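Ticket 1582
Project: Fonen (student gripper project)
Queue: Hardware / handheld
Status: Open, waiting on parts
Priority: High, demo is end of February
Tags: handheld, fingers, slip, linkage, tracking

Summary
Handheld gripper drops or twists thin round objects. Fine on boxes and blocks. Started after new finger pads went on.

Reported behaviour
Close on anything thin with a smooth handle (pens, brushes, the long screwdriver) and it rolls between the fingers, then tips forward. Sometimes holds for a second and then goes. Thick things OK. Trigger feels the same as before, maybe a bit looser at the end of travel.
Second problem, might be the same thing, might not: the finger opening we log doesn't go back to zero when fully closed. Sits at nearly 4 mm. Used to be under one.

Expected behaviour
Fingers meet flat, thin handle stays put through a lift and a slow turn, log reads zero when closed.

Kit
Handheld unit B, the one with the marker plate on top
Finger pads: new print batch, green
Linkage: original
Recording software: Vesimeck, club install on the bench laptop
Replay: Murthy script, branch "pads"
Unit A is in bits, please dont borrow screws from it

Steps to reproduce
1. Start Vesimeck, wait for the plate to show as tracked.
2. Open fully, close fully, note the reading.
3. Stand a thin object up, close on the handle below the collar.
4. Lift a hand's width, turn the wrist slowly.
5. Object rolls toward whoever is holding the unit. Happens most tries.

Log

09:40
Picked this up. Read the old ticket about slipping, closed as "user grip", not convinced. Same three people got the same result last session so it isn't somebody's wrist.

09:55
Checked the easy things. Trigger cable seated. Spring is on the right hook. No cracks in the body that I can see. Wiped the pads with a damp cloth, waited, tried again. No change. Pads feel rougher than the old set which I'd have thought would help.

10:10
Plate tracking. Left the unit on the stand and watched for two minutes. Steady. Waved it about, lost it once when I turned my back to the cameras, came straight back. So tracking is fine, opening number is the thing that's off. Splitting the two problems in my head from now on.

10:25
Swapped laptop for the spare. Same reading. Not Vesimeck then, or at least not that install. Swapped back because the spare has no charger.

10:40
Recalibrated opening. Instructions on the wiki are out of date, menu has moved: it's under Device, then Fingers, then Zero. Zeroed closed. Reads right for a few cycles, then creeps off again. So something is physically moving. Calibration only hides it.

11:05
Paper test. Strip of printer paper between the pads, close, pull. Grips hard at the bottom, slides out easy at the top. Did it with the strip high, middle, low. High is useless. Pads are meeting low down and splaying at the tips, which fits with thin stuff rolling.

11:15
Question from the software side: can Murthy just correct for the offset in replay? It can, but the arm would still be copying a bad grip. Please don't merge that as a fix. Fine as a stopgap for the block runs.

11:30
Compared pad files. The new batch has the slot a touch longer than the old one. Commit message says "easier to fit". Yes well. It's easier to fit because it rocks. Can feel it with a thumbnail, push the top of the pad and it tilts before the screw stops it.

11:45
Shim test. Folded bit of card behind each pad. Top of the paper strip now grips. Card squashes after 9 closes and we're back where we started, but that's the cause more or less proved. At least half of it.

12:10
Other half: linkage. Pads off, arms by hand. Two of the joints are smooth, one on the right side has side play. Not loads. Tightened the screw, arm went stiff, backed off a quarter turn. Play is smaller but still there. Probably a worn hole and not the screw.

12:20
Lunch. Bench left as is, please leave card shims where they are, they look like rubbish but they arent.

13:05
Back on. Fresh shims, tape this time. Tape holds up better than card. Trying the makeup brush as test object: it's narrow, the handle is smooth and a slip is easy to spot with a big pale head on top. White table so it shows up on the recording.
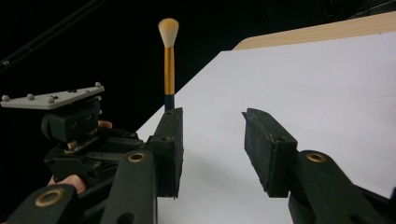 13:20 Brush results
Tape shims on, linkage backed off a quarter turn. Slow lift OK. Slow turn OK to the left. To the right it rolls, same direction as before but less. Repeated after swapping the pads left for right, still rolls to the right. So that bit follows the arm and not the pad. Good, that's clean.

13:35
Tried gripping lower on the handle. Better. Tried just under the metal collar. Worse. Add to demo notes: go low on thin things whatever we end up fitting.

13:50
Pad edges. The top edge on the right one is chipped. Could be from the print coming off the bed, could be from the tool being dropped, no idea, no note in the log. Doesn't look deep enough to matter for the brush, would matter for a coin. Not chasing it today.

14:15
Opening reading with tape shims: zero closed, still zero after a long run of opens and closes. So the creep was the pad rocking. Leaving the calibration alone now. If anybody re-zeros unit B please write it here.

14:30
Replay check. Ran a recorded brush lift through Murthy with the offset correction OFF. Path looks sensible, opening closes to where it should. Didn't run it on the real arm, booking had ended and the next team were setting up.

Cause (so far)
Pads: slot too long, pad tilts under load, tips splay. This gives the bad reading as well.
Linkage: side play in one right hand joint, lets thin objects roll one way.

Workaround for now
Tape behind both pads, two layers, trimmed flush. Check it before every session.
Grip thin handles low.
Dont use the card.
Block and box runs can go ahead as normal.

To do
Reprint pads with the old slot length. File is in the Fonen folder, use the one marked "slot old", NOT "slot final".
New arm for the right side. Ivis has the filament on the shelf, ask before taking it, they're printing for the competition chassis as well.
While the arm is off, check the ring in the joint hasn't gone oval.
Fix the calibration page on the wiki.
Rerun paper test high / middle / low once new parts are on.
Rerun brush, both turn directions, then the long screwdriver.
Old recordings since the pad change: mark as suspect in Vesimeck, don't delete. The block ones are probably usable.

Comments

Comment, software
Stopgap offset is on branch "pads", off by default. Switch is in the config, first line. Will take it out once the new pads are in so it doesn't get left on by accident.

Comment, print team
Old slot pads are in the queue behind the chassis brackets. Arm can go on the same plate if we get the file tonight. Do you want it solid or same infill as last time?

Reply, hardware
Solid please. Same colour if there's enough, not fussed otherwise. File uploaded, arm_right_v2.

Comment, demo group
Can we still show the brush at the demo or should we plan on blocks only?

Reply, hardware
Plan on blocks, keep the brush as a maybe. Will say yes or no once the right arm is on and it has done both turns without rolling.

Comment, print team
Got the file. On the plate for tomorrow morning.

Status changed: Investigating to Open, waiting on parts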